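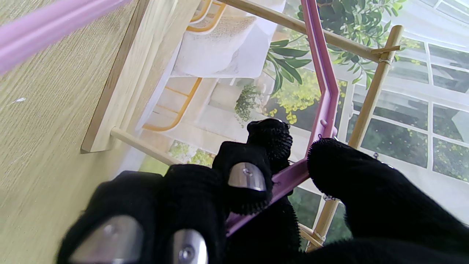

Print
E-mail

What We Bought and What We Should Have Bought: Equipment Planning for a Dexterous Hand Project

Senior Project Report, Diddale College, Department of Engineering
Project name: Clovgate
Faculty adviser: Zbigniew Szewczyk

Summary

Our team was given the use of a multi-fingered robot hand, an arm to put it on, and $2,000 to buy everything else. The department considered the two expensive items to be the hard part. This report covers the everything else. It records what we planned to buy, what we bought, what we bought a second time, and what we recommend the next team ask for before they sign anything. Technical results on grasping are in the companion report, which is shorter.

We finished the year with $578 unspent. We would like to claim this as good management. Most of it was set aside for a part that was quoted at 90 days and was still on its way when the purchasing window closed in April.

Background

The hand came to the department from Skondasik along with a manual, a bag of screws, and a spare cable that fits something else. The goal of Clovgate is to have it handle light, awkward objects: thin rods, open plastic frames, small pieces of wood. Most of the student work we read before starting used blocks and cans. Blocks and cans are very well behaved. A hollow plastic frame with a bend in it is not, and the hand has to find somewhere to hold on that won't swing the rest of it into the table.

We were told in September to write a budget in one week. None of us had written one before. The first draft had four lines on it, and one of them said "misc."

How the first budget was made

We made a list of everything we could think of and then looked up prices for the things that had prices. A lot of robot parts don't. They have a button that says "request a quote," and pressing it gets you an e-mail asking about the size of your organization. We answered truthfully and heard back much later.

For those items we guessed. Our guesses ran low on anything that touches an object and high on anything with a computer in it. The wrist camera we had worried about for two meetings cost less than its mounting bracket and the cable clips put together. The bracket had to be remade because the first version put the lens where it could see the palm and very little past it.

Mr. Szewczyk read the draft and wrote "consumables?" in the margin. We thought he meant coffee. He meant the fingers.

Fingers as a running cost

A robot hand gets purchased once. The outside of a robot hand gets purchased over and over, and this is the main thing we would tell another team. Our fingers wear black knit coverings with a fuzzy surface, and the fingertips carry polished metal pads held on by small screws. The coverings give some friction along the length of the finger, and the pads give a hard contact at the tip. That is how the hand is now. Getting there took three purchase orders.

The first order was for rubber sleeves. They gripped very nicely, including each other. Two fingers that met during a closing motion tended to stay met, and the motors were then left to sort it out between them.

The second was for bare metal pads with nothing behind them. These were cheap and they looked terrific. A plastic rod held between polished pads with no soft surface behind it can turn like a key, and ours did, all through October.

The third was the knit. We ordered 16 coverings from Bednarek, which had been a glove supplier until fairly recently and seemed pleased that anyone had called. Knit pills, catches on splinters, and picks up sawdust from everything. It is also inexpensive and can be changed in the time it takes the arm to home. Nobody on the team had budgeted for a textile, so the order went through under "mechanical, other," where it will puzzle an auditor someday.

The screws deserve a line of their own. A pad screw that backs out a little will first change the grasp and then leave. They are small and they roll. We began the year with the bag that came with the hand, and we now buy them by the box and keep a magnet tray under the work area during pad changes. The tray should have been in the September budget. It was the best value of any item we bought, and we got it at a hardware store on the way to lunch.

The objects

Our second mistake was to treat test objects as free. The first set came out of people's apartments. This worked until someone wanted their things back.

After that we bought a mixed set on purpose: pink plastic pieces with bends in them, wooden dowels, thin sticks, flat boards, a bamboo-type pole or two. These are good test objects for a hand like ours because they are mostly edges and empty space. A piece can be held firmly at one spot and still be pushing on a stick a good distance away, and a camera at the wrist gets a close view of the fingers while the far end goes out of the picture at the top. Several of our more interesting failures happened up there, where we found out about them by sound.

Things to know about buying objects:

Buy duplicates. If the one good piece cracks halfway through a series of trials, the second half has to be compared with a piece that bends differently. We did this and had to throw the series out.

Buy from one batch if possible. "Light pink" and "pink" were different weights. We never got an explanation.

Wood is cheap and splinters are a cost. See knit, above.

Record what you paid for each object at the time. We reconstructed ours from bank statements in the spring, which is how we learned that one of us had been buying dowels on a personal card for months and was too polite to bring it up.

The table and what stands behind it

The work surface is a pale wooden tabletop and cost us nothing. Behind it we stand a printed backdrop of a bright room, with a window, plants, and a chair with yellow legs. The purpose is variety. Vision software trained only against a blank wall gets very attached to the wall, and we wanted something with clutter in it that would still hold perfectly still.

Printing the backdrop was a reasonable expense. The budget had it under office supplies until the office found out. We recommend a separate line for it, and we recommend ordering more than one at the same time, as the print shop charges a setup fee per order and was happy to charge it to us again.

One visitor asked if the plants needed watering. We have listed this under validation.

Where the plan and the spending came apart

Fingers and pads went over by the largest amount, for the reasons above. Test objects went over because their planned cost was zero. The camera came in under, the bracket ate the savings. Shipping was never in the plan at all. We had somehow pictured the parts arriving on their own.

The unspent $578 was for a replacement finger joint. We requested the quote in November, approved it in January after the winter break, and were then given the 90 days. A finger that is waiting on a joint can be worked around, and we did work around it, but the grasps recorded in that period used fewer contact points and the companion report has to keep saying so.

Lead time ought to have its own column next to price. In our spreadsheet it was a comment attached to a cell, and the comment only showed up when somebody's mouse went over it.

Recommendations for next year

Ask for the same $2,000. It was enough. The trouble was in how we divided it.

Put anything that touches an object under consumables and make that the largest line.

Order long-lead parts in the first two weeks, before you know if you need them. You will feel foolish for a while. We would have liked to feel foolish in September and have a joint in December.

Get the bracket drawing checked by someone holding the real camera.

Keep a shared sheet with one row per purchase, the name of the person who paid, and the date the thing physically showed up. Close it out every month. Mr. Szewczyk suggested this at our first meeting, and we have the notes to prove it.

Do not write "misc."

Handover

Unused coverings, spare pads, the magnet tray, and the boxed screws are in the Clovgate cabinet on the second shelf. The spare cable is there too. We still don't know what it fits. The finger joint should be delivered over the summer to the department office, addressed to a team that will have graduated.

Print
E-mail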